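Workshop notebook, Siver Animation Unit
November 15, 2018

Subject: crowd-funded short "Custanlow," backer accounts and scene 12 retiming

1. Funding position

The campaign closed with 1243 backers. Of these, 195 chose the tier that includes a printed storyboard book, and 104 of that group have not yet returned the address form. A second reminder is to be sent under the unit's name and not through the campaign page, where the first notice appears to have been missed. The wording used for the first notice should be kept, with the return date moved to the end of January.

The book remains at the page count agreed with Ogundipe Print. Any added sketches must replace existing pages. The unit has requested a fresh proof of the cover, as the title lettering on the last one sat too close to the spine.

2. Scene 12, kitchen sequence

The sequence was reviewed at full speed and then at half speed. The grandmother's turn from the stove reads well. Her hand reaches the table too early, however, and the line of dialogue begins while the sleeve is still moving. Four drawings are to be held on threes up to the turn, after which the scene returns to twos. The sleeve follow-through should be redrawn on its own level so that the hand can be left as it is.

Color notes: the night palette is approved. The lamp glow is to be reduced on the back wall only. Background painters are asked to work from the revised key and to remove the September key from the shared folder.

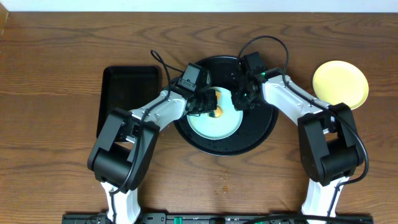 3. Sound

The temporary track supplied by Ukdale runs short against the new timing. The gap falls after the door closes and should be filled with room tone until the final mix. Mouth shapes for the second line have been checked against the recording and need no change. The third line was recorded again at a slower pace, and its exposure sheet is therefore out of date. A new sheet will be prepared before any further drawings are assigned.

4. Cleanup and scanning

Roughly 400 drawings remain in cleanup. Staff are reminded that peg holes must be checked before scanning; the drift seen in scene 9 was traced to torn paper and the affected sheets had to be scanned twice. Reinforced strips are in the second drawer. Line weight on distant figures should follow the model sheet marked C. Sheets marked B are withdrawn.
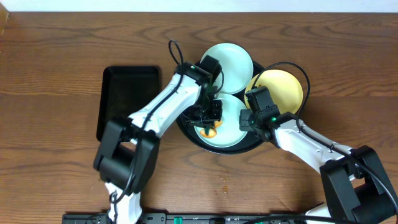 5. Items carried forward

Retimed scene 12 to be shot as a pencil test and filed beside the earlier version for comparison.
Cover proof from Ogundipe Print, still awaited.
Address reminder to be sent to storyboard book backers.
Subtitle file: line breaks in the opening narration to be corrected. The second card stays on screen too briefly for its length.
Credits: the order of backer names is to remain alphabetical, by the name each backer supplied. Requests for changes will be accepted until picture lock.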